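Posted in: Bench Notes / Handling Rules
2023-02-03
Nathalie Zacharias

Working through the draft handling rules for two-operator tabletop collection, fruit sorting task. Draft is revision 11. Purpose of this entry is to record which rules hold up in use and which need rewording before Casbridge gets a copy.

Rule 1, approach. Draft says the fingers must be fully open before the tips come within one fruit diameter of the target. Keep. With mixed sizes on the cloth the diameter has to be that of the largest item, otherwise the operator is recalculating for every pick. Reworded to say so.

Rule 2, right of way. When both grippers are over the cloth, the one closer to the plate finishes its move and the other holds still outside the loose fruit. The Ovex document we started from assigns a fixed left and right half instead. I prefer the moving rule for a round table, where the halves mean nothing once an operator shifts their feet.

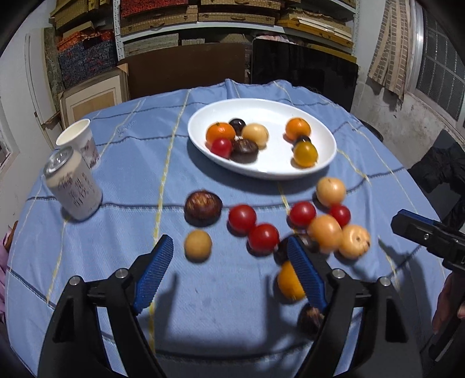
Thabiso Mabaso would keep the fixed halves. The moving rule depends on two people judging the same distance from opposite sides, and they won't agree when it is close. Put a default in: if unclear, the left-hand operator waits. Also define "finishes its move." Does it end at release or at retract?

Accepted. Move ends at retract, tips clear of the plate rim by a hand's width. Default added as 2b.

Rule 3, contact. No finger touches the plate. No finger pushes a fruit that isn't the target. The second half is too strict for tight clusters, where any approach will nudge a neighbor. Changed to: incidental contact is allowed, deliberate pushing is logged as a separate action. The log needs a code for this. Gagnon sheet has a spare column, use that until the form is reissued.

Rule 4, surface. Patterned cloth is permitted, folds are permitted, but the cloth must not be pulled straight in the middle of an episode. If it creeps, stop, close the episode, straighten, start a new one.

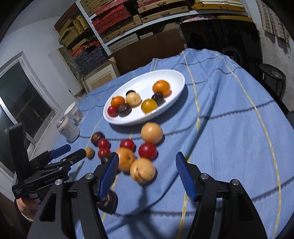

Rule 2 check: both grippers at the loose fruit, plate behind.

Rule 5, grip. Pads only. Contact with the black tip beyond the pad counts as a failed grasp even if the fruit comes up. Of 67 grasps reviewed against this wording, 11 were argued over, all on small tomatoes. Two reviewers could not settle on where the pad ends when seen at an angle. Proposed fix: judge from the hand-held view belonging to that gripper, never from the other one. Will rerun the same set with the new wording and compare.
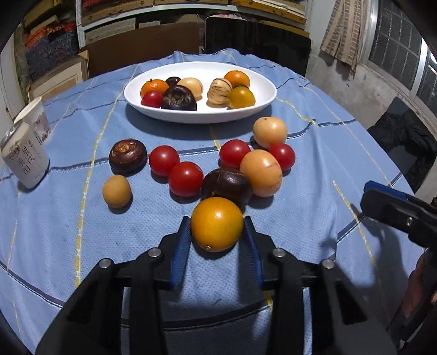
Rule 5 also needs a line on hold before lift. Draft has 860 ms, carried over from the Bakus procedure, where the parts were rigid. For soft fruit I would sooner specify "closed and not moving" and drop the number. A person can't time that by feel, and the measured holds in the last batch had a median of 658 ms with no link I could find to drops. Number struck, note left in the margin so it doesn't creep back in.

Rule 6, bruised or split fruit. Replace between episodes only, and write down the swap.

Open items:
- code for deliberate pushing
- wording of 2b for three operators, if that ever applies
- pad end definition, rerun pending
- ask Casbridge whether they want the rules as a checklist or as prose; target for their copy is May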